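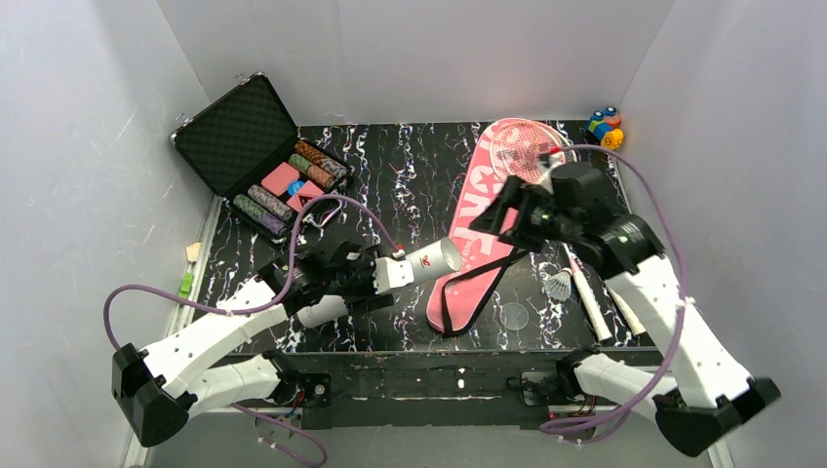 Can a two-arm robot tidy up after game night yet?

Parts of it, slowly, with a person close by who doesn't mind putting a few things away by hand.

Ticket opened by Ronja Skjelbred, Flidholm workshop
Status: open, waiting on Voline support
Subject: right arm stalls during tidy-up chores

Hi again! Picking this up from Monday. I know the chore list looks silly next to what your other customers run (poker chips back in the case, badminton stuff sorted out) but it's the kind of mess we have at home, so it's the kind I want solved.

What happens: the left arm is mostly fine with small rigid things. The right arm goes for the racket, closes on it, and then every so often just sits there until the job times out. No error code, only "goal not reached" in the log.

Tried so far:

Restarted the controller. No change.

Raised the timeout from 5 seconds to 31. It waits longer and then gives up - so that's not it.

Turned the grip force down a notch. Better on the racket bag, worse on the shuttlecock, which slid out twice. I've put it back where it was.

Swapped in the Valtmont motion profile you sent in April. Smoother for sure, and I really like it! Still stalled on 7 runs overnight though.

Reply from Iyamu, Voline support, 9:40 a.m.
Thanks Ronja. Can you check whether the stall happens before or after the lift starts? Soft bags and straps drag more than the planner expects. Please send the joint log too.

Ronja, 2:15 p.m.
After! Good call. I stepped through the log and the lift begins, then the shoulder joint hits its load limit and holds. I ran the same move with a bare racket and it went through every time, so I'm blaming the bag, or the strap on it. Log attached, all 2,000 lines, sorry.

While I have you - is there any way to set the load limit per object? I'd happily do the strap myself for now and leave the chips to the arms. Leaving the ticket open until I've heard back on that.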